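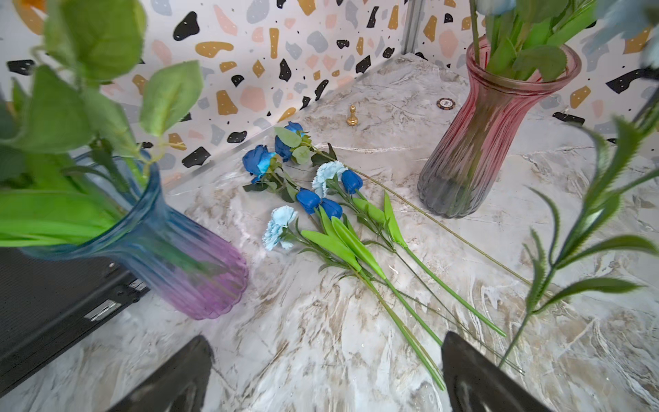

Artificial stems and the two ribbed vases, front table

Cerwood kitchen and meat counter: monthly walk-round, January

I do this one on a Friday before service, starting at the delivery door and working back to the front. Ticks are fine, but please write something in the comments as well, even if it's only a few words. I read them all!

1. Delivery door and probe check
Result: Pass
The beef from Furemia came in while I was standing there, so I probed it between the packs with Kamil watching. Three readings, all at 3 or under, all written on the sheet. One box of rump had a soft corner but the vacuum packs inside were tight. I've signed for it. If you get a blown pack (puffy, air inside) it goes straight back on the van, don't put it in the fridge and wonder about it later.

2. Walk-in fridge
Result: Pass, with a comment
Display said 5, my own probe in the jug of water said 5, so I'm happy enough, though I'd like it a touch lower. The door seal is starting to lift at the bottom hinge side. I've asked Alhassan to look at it when they come for the ice machine. Raw meat was on the bottom shelves, which is good, but somebody had put a tray of marinating chicken above the brisket. Moved it. Beef above, poultry below, every time please.

3. Date labels
Result: Fail
Four tubs without labels. Two were braising stock, one was diced shin, and one I couldn't name at all and neither could anyone else, so in the bin it went. The label gun is back on its hook by the sink with a new roll in it. Day opened, use-by, initials.

4. Slicer
Result: Pass
Guard on, blade plate back to zero, unplugged when not in use. I took the carriage off and it was clean right behind the blade, where the fat from the roast sirloin likes to hide. Lovely job, whoever did that. Chain glove is fine but the strap's getting tired, so I've put a new one on the Zosska order.

5. Knives and boards
Result: Pass, with a comment
Red boards are badly scored and two need to go. I know we all have a favourite for cutting steaks down, but if I can catch a fingernail in the groove then it won't scrub clean. Knives were all on the rack and sharp. Nothing left in the sink under suds, thank you.

6. Mincer
Result: Not checked
It was in use for the burger mix and I wasn't going to hold that up. Kamil Ševčík will do it on Monday with the head stripped down and add his note underneath mine.

7. Grill, extraction and fire blanket
Result: Pass
Filters have been through the wash. Drip tray under the chargrill was emptied but I'd like it done at the end of lunch as well on steak nights, it fills up faster than you'd think. Blanket in place, extinguisher tag in date, nothing stacked in front of either.

8. Floors
Result: Fail
Greasy patch between the grill and the pass, same spot as last month. Hot water and degreaser, leave it a few minutes, then squeegee to the drain. A wet mop just pushes it about.

To sort before the next one: fridge seal, two red boards, glove, floor by the pass. Mincer note still to come from Kamil.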